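Atent Announces Third Volume of "Lockwood"

MELLCOMBE, March 16, 2020 — The comics publisher Atent will release the third collected volume of its science fiction series "Lockwood" in June. The book has 142 pages and brings together the last issues of the second story, in which the crew of a salvage ship comes back to a port that does not remember them.

The new volume also includes 22 pages of sketches and a short story that was not printed before — it is set in the city of Panmont, before the first issue. Over 100 shops have already placed orders. Readers who wish to start from the beginning can find the first two volumes in a new printing, with the same covers. 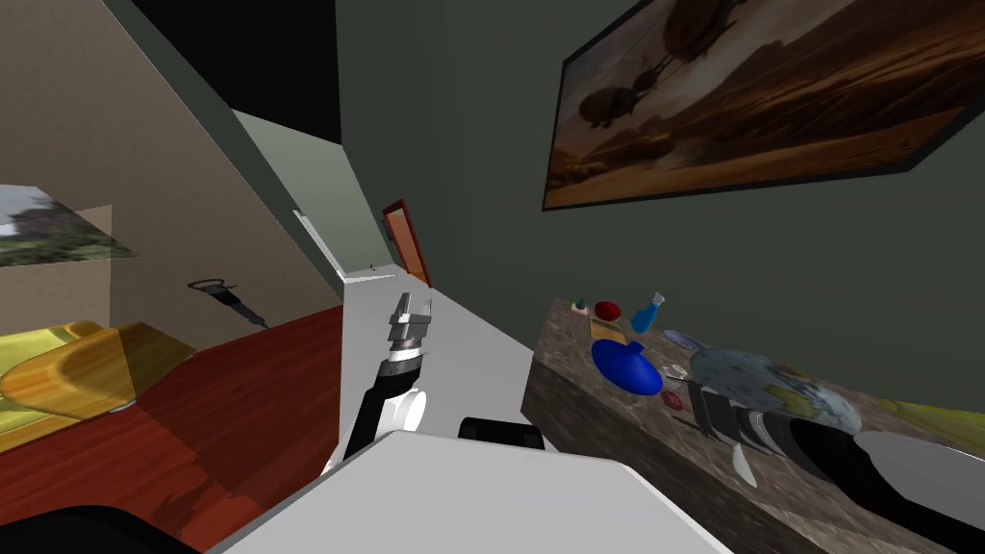
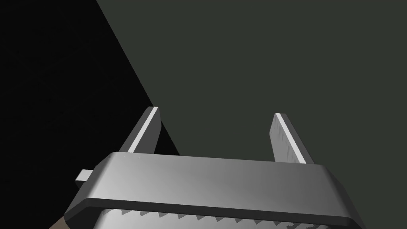 The Mellcombe bookshop, which received the early pages, replied that the port chapter is the best of the series so far, but that the ending comes "one issue too soon."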